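Home About Match Diary Away Days Archive Contact

Going to the cup tie with a bad knee and a good scarf

So we drew Drevport away in the cup and I did what any sensible person with a swollen knee would do, I bought a train ticket before I'd even finished my coffee! I've been following Totesthorpe since I was a kid and we had never been past this round in my lifetime, so no, I wasn't going to sit at home with a bag of frozen peas and the radio.

The ride over was lovely (if you like drizzle and people singing at ten in the morning, and I do). Inês Arruda saved me the aisle seat so I could stick my leg out, and she'd brought those little cheese rolls again. We spent most of the trip arguing about whether Loureiro should start on the left. I said yes, she said he hadn't tracked back once since February, and the man across from us said we were both wrong and should be talking about the goalkeeper. He may have had a point.

Their ground is a funny old place. The away end is all down one corner, the steps are steep, and the announced crowd was 1,075, which felt like a lot more when the home fans started banging on the back wall of the stand. I got myself a spot by the rail and decided I wasn't moving for anything short of a goal.

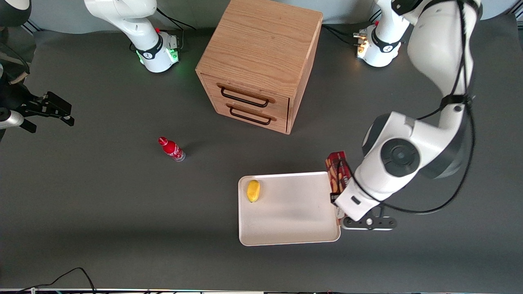 First half, we were awful. I'm sorry but we were. We couldn't string two passes together and they scored twice from corners, both times with the same big center back wandering in like he'd been invited. At the break I was working out which early train we could catch. Inês went off for tea and came back with tea and a lecture on positive thinking.

Then the manager finally switched to three at the back - I've been asking for this all season, ask anyone - and suddenly we had the ball. We pulled one back early. Loureiro got the second on 64 minutes with a shot that took a huge deflection, and I will be describing it as a rocket until the day I die. You should have heard the noise in that corner! I hugged a complete stranger and trod on his sandwich.

It finished 3-3 after extra time. We went ahead, they equalized with a header (the same center back, of course it was), and then it was penalties and I couldn't watch. I stared at my shoes and listened. When our end went up I still didn't look until Inês grabbed my hood and shook me.

So we're through, and we've got Bellelmont at home next, who are two divisions above us and will probably pass us to death. I don't care. I've already told work I might be coming down with something.

The knee is the size of a melon, by the way. Stairs are a problem. If anyone has a decent knee support they swear by, leave me a comment, and if you were the man with the sandwich, I owe you one - ham, I think, with pickle.

Recent posts
Why I gave up on my seat behind the goal
Preseason friendlies, ranked by the quality of the fries
Bellelmont away, the year of the frozen pipes
My mother explains the offside rule

Back to top | Contact | Copyright, all words my own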